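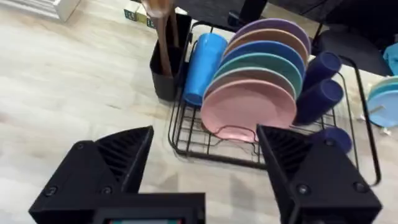 My sister-in-law swore the open day at Uvholm would have free waffles, so I drove sixty miles for it, and I want that on the record before I get to the robot.

There were no waffles. There was a coffee urn, a bowl of mints, and a woman in a green fleece who wrote VISITOR 100 on a sticker and pressed it to my coat like I'd won something. "Kitchen's down the hall," she said. "It's on the plates right now, so keep your voice down."

I've never in my life kept my voice down for plates, but I went on tiptoe anyway!

They'd done up one end of the lab like somebody's apartment, and the robot had its own name on a strip of tape: Slanina. (The other one, Jillov, was down for repairs and sat in the corner under a bedsheet, which I found sadder than I expected.) A dozen of us stood behind a rope. Slanina had one arm and two black fingers, and it was hanging over a dish rack, fingers wide open, thinking. Or whatever it does. The plates were all different colors, the kind you buy for kids, with the pink one in front. I had a set like that when my boys were little. We were down to one plate by the time they left home, and I still eat my toast off it.

"Which one's it going to take?" I asked the young man with the laptop.

"We don't tell it," he said. "It picks."

"My husband's the same, and he's been looking at our rack since January."

That got a laugh from the back, so of course I kept going. I asked how many times it had done this. He checked his screen and said 3573, and I said well, that's more than my whole household put together, and a man in a Flindska cap said shush, it's moving.

It was moving. The arm came down so slowly that I leaned over the rope to help it along. The fingers went either side of the pink plate and closed, and I swear the whole room quit breathing. Up it came. It wobbled once. I said "easy, honey" out loud, to a machine, in front of strangers.

Then it stopped in midair and stayed there.

"Is it stuck?" somebody whispered.

"It's deciding," said the young man, but he was typing pretty fast.

We waited. My coffee went cold. The Flindska man offered me a mint. I thought about all the evenings I'd stood at my own sink with a plate in my hand, looking out at the yard with my mind clear off someplace else, until one of the boys hollered for me.

"Take your time," I told it.

The arm gave a little hum and swung left and set the plate on the counter, soft as you like, and we clapped until the woman in the fleece came to see what was the matter. Then it went back for the peach one. I stayed for all six and called home from the parking lot to say I'd be late.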